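4. Tischplatte vorbereiten

Dieses Kapitel gilt für die Tische der Serie Cilten mit weißer Platte. Lesen Sie es bitte ganz durch, bevor Sie die Platte das erste Mal benutzen.

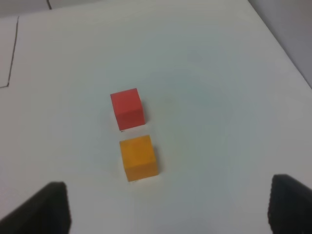
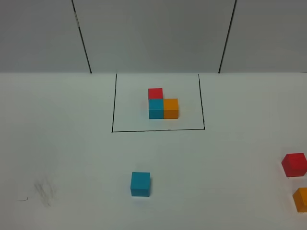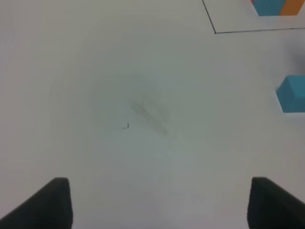

Abb. 4: Helle Tischplatte im Gebrauch, drei Ansichten. In der mittleren und der rechten Ansicht sieht man dunkle Linien auf der Platte.

4.1 Ausrichten
1. Ziehen Sie die Schutzfolie von der Platte ab, immer von der Ecke zur Mitte.
2. Stellen Sie den Tisch an seinen Platz und drehen Sie die 2 hinteren Stellfüße, bis die Wasserwaage gerade zeigt.
3. Messen Sie die Höhe an der vorderen Kante. Sie soll 730 mm betragen.

Hinweis: Schrauben Sie die Stellfüße nicht weiter als 26 mm heraus.

4.2 Markierungen
1. Reinigen Sie die Stelle mit dem Tuch aus dem Beutel Stikero und lassen Sie sie trocknen.
2. Zeichnen Sie die Linie mit Lineal, in einem Zug und ohne Druck.
3. Warten Sie 9 Minuten — erst danach darf man die Linie berühren.

Vorsicht! Keine Klinge zum Entfernen von Linien verwenden. Kratzer in der Oberfläche sind von der Garantie ausgeschlossen.

Bei Fragen zu diesem Kapitel schreiben Sie bitte an Esben Hjaltested, Kundendienst Egilsson. Am Freitag ist der Kundendienst nur vormittags besetzt.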